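The Orange

The club had the room until nine, and by half past seven they had used up most of the oranges.

The competition in Provville asked for a breakfast. A team could choose what its arms did, but there were 60 points for peeling a piece of fruit and only 5 for moving a bread roll, so everyone in the county was buying fruit. Our team was called Skoltden, after the street the school was on. The year before we had come last but one, with a tower of cups.

I was on the log that term. I wrote down the start of each run and the end of each run, and whatever had gone wrong in between. Mostly I wrote "slipped". In January I had written "slipped" so often that I started using an S.

The girl who had trained the grip wanted the fingers to take less. The boy who had done the wrist wanted them to take more. They had stopped saying so to each other and were saying it to me, and I put that in the log as well. Then the older of the two Adugna twins told us all to shut up, and we started run 31.
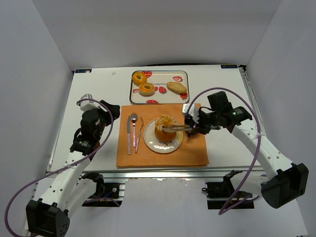
Zorenau asked whether it counted if the peel came off in bits. The rules didn't say. They said "peeled" and left it there, and Zorenau had read them twice on the bus.

"It counts," said the girl.

"You don't know that."

"Then write and ask them."

So Zorenau went and sat on the radiator and wrote to Provville, and took a long time over it, asking how to spell "segment".

I kept my pencil on the line. The boy had his hands in his sleeves. He said, quite quietly, that he might have been wrong about the force, and the girl said to wait, she wasn't sure yet either.

I wrote down the time. Then I wrote "holding", and it looked odd on the page under all those letters, so I went over it again to make it darker.

The answer from Provville came on the Monday. It said that bits were fine, provided they all went on the plate.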